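Progress report to the Wijaya Fund: open day at the Brimis workshop
Last updated: March
Print this page | E-mail this page

This report covers the second period of the Mamus project and is mostly about our open day, which was the main activity promised in the grant agreement. The work in the laboratory continued in parallel and will be described in the final report.

The open day took place at the Brimis workshop. We received 188 visitors, against 150 written in our plan. Many of them came from the two vocational schools nearby, and there were also families and people from small laundry and hotel businesses. The doors opened at 10 a.m. and we closed one hour later than announced, because the last group still had questions.

The program had eight stations. At six of them the visitors could only look or listen. At the other two they could give a task to the robot arm by themselves, after a short safety talk. We had prepared the talk in two languages, and this was a good decision. The waiting line for these two stations was long until the afternoon, and next time we would give out numbered tickets.

The station which got the most attention was the handling of soft things. A cloth has no fixed shape, and the arm must find a place to take it each time again. Visitors expected this to be easy for a machine — they do it at home without thinking — and they stayed to watch many attempts. On a screen beside the table we showed the picture from the small camera at the wrist of the arm, so that people could follow the work from the side of the gripper. 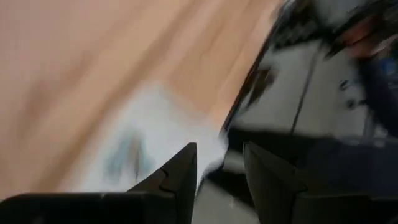

Wrist camera view with the gripper open over the table. The blur comes from motion.

During the day the arm made 741 attempts over all stations. Our software Javus wrote down each one, and we are now sorting them by task and by result. We don't want to give a success rate before this sorting is finished. From our notes of the day we can already say that soft things failed more often than boxes and cups, and that failures became more frequent when visitors placed the objects close together.

We had two stops that were not planned. The first was a loose cable at the box station, repaired in a few minutes. The second was longer: the network in the hall was overloaded, and the screens stayed black while the arms were waiting. We have since moved the screens to a separate line. No person was hurt and no equipment was damaged.

The spending for the open day stayed within the budget line. A small amount for printing was not used, and we ask the Fund for permission to move it to transport, so that one station can be shown at the schools in May. The form for this request is sent together with this report.

Recent items
Mamus project: report on the first period
Safety rules for visitors at Brimis
Javus: how we record attempts
Call for school visits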